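Food Preparation II
Unit 6 handout: Stocks and reductions
Instructor: Vimala Nadar
Dirnmont Kitchen School

Read before the practical. Bring a printed copy, a permanent marker and a probe thermometer.

6.1 Scope

This unit covers white stock, brown stock and the reduction of both. Fish stock and vegetable stock are treated in Unit 7, as their cooking times are short and the order of work is different. Thickened sauces are in Unit 9.

A stock is water in which bones, vegetables and aromatics have been simmered until flavor and gelatin have passed into the liquid. It is not seasoned with salt at any stage. Salt added early is concentrated by reduction and cannot be taken out.

6.2 Standard batch

The quantities used in class yield slightly over 2000 ml of finished stock.

Chicken backs, necks and wings, or veal knuckle: 2 kg
Cold water: enough to cover the bones by two fingers
Onion: 200 g
Carrot: 100 g
Celery: 100 g
Bay leaf, parsley stems, a few peppercorns

The ratio of onion to carrot to celery is two to one to one by weight. Weigh the vegetables after peeling. Leeks may replace up to half of the onion in white stock. Do not use cabbage, turnip or potato. The first two dominate the flavor and the third clouds the liquid.

6.3 White stock

Rinse the bones under cold running water. Veal bones are blanched: cover with cold water, bring to a boil, drain at once and rinse again. Chicken bones under two days old need not be blanched.

Place the bones in a tall, narrow pot and cover with fresh cold water. Starting cold allows soluble proteins to dissolve and then gather at the surface as the temperature rises, where they can be skimmed. If the bones go into hot water, these proteins set in small particles and stay suspended.

Bring slowly to a simmer. Skim thoroughly before adding the vegetables, as foam clings to them and becomes difficult to remove. Add the aromatics with the vegetables.

Hold at a bare simmer, with a bubble breaking the surface every second or so. On the Pinto ranges in the teaching kitchen this is normally the lowest setting with the pot pulled halfway off the burner. Chicken stock is simmered for 3 hours and veal stock for six. Top up with hot water if the bones become exposed. Do not stir and do not cover.

6.4 Brown stock

Spread the bones in one layer in a heavy roasting pan. Roast at 425°F, turning once, until evenly deep brown. Black edges must be trimmed off, as the bitterness carries through to the finished stock and increases with reduction.

Transfer the bones to the pot. Pour off the fat and keep a spoonful. Brown the vegetables in the same pan, add tomato paste (one tablespoon per batch) and cook until the paste turns rust colored. Deglaze with water, scrape the pan and add everything to the pot. From this point the method is the same as for white stock.

6.5 Straining and cooling

Ladle the stock through a fine strainer lined with damp cheesecloth. Pouring directly from the pot disturbs the sediment and is acceptable only for the last portion, which should be strained separately and used for braising. Do not press on the vegetables.

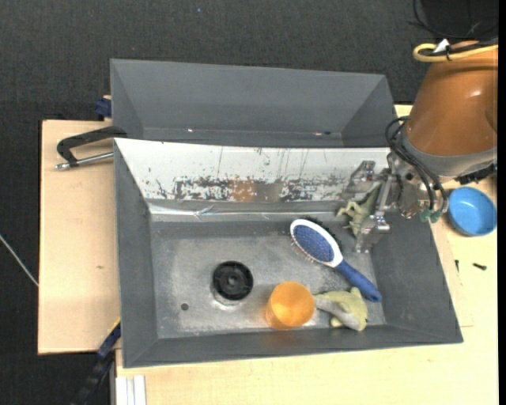 Cooling is done in two stages. The stock must fall from 135°F to 70°F within two hours, and from 70°F to 41°F within a further four. Set the container in an ice bath with the ice level at or above the level of the stock, and stir every few minutes. Shallow metal containers cool faster than deep plastic ones. A full stockpot placed directly in the refrigerator will not meet the first limit and will also warm the food stored next to it.

Record the temperature at the start, at one hour and at two hours. The readings go on the batch sheet. Stock that is still above 70°F at two hours is reheated immediately to 165°F and cooled again, once only. If it fails a second time, discard it.

Leave the fat cap in place during storage. It lifts off in one piece when cold. Refrigerated stock is used within four days. Label each container with the type, the date and your initials.

6.6 Reduction

Reduction is carried out on degreased, strained stock only. Use a wide pan and a moderate boil, with the pan set slightly to one side of the heat so that impurities collect along the cooler edge. Change to a smaller pan as the volume falls, straining each time.

Reduced by half: suitable as a base for pan sauces.
Reduced to a quarter: coats a spoon lightly.
Reduced to a tenth: glaze. Sets firm when cold and can be cut.

The last stage needs constant attention, as the sugars scorch readily. A standard batch taken to glaze yields about 18 tablespoons, less if the stock was thin at the start.

6.7 Common faults

Cloudy: boiled too hard, stirred, or not skimmed before the vegetables were added.
Thin, does not gel: too much water, too little knuckle or wing, or too short a simmer.
Gray color in brown stock: bones crowded in the pan and steamed.
Bitter: scorched bones or tomato paste.
Sour: cooled too slowly. Discard without tasting further.

6.8 Practical

Work in pairs. One pair member prepares white chicken stock and the other prepares brown. Both are assessed on clarity, body when chilled, and completeness of the batch sheet. Quote course code 3193 on the sheet.

Reading: Tirnberg, chapter on stocks, omitting the section on pressure cooking.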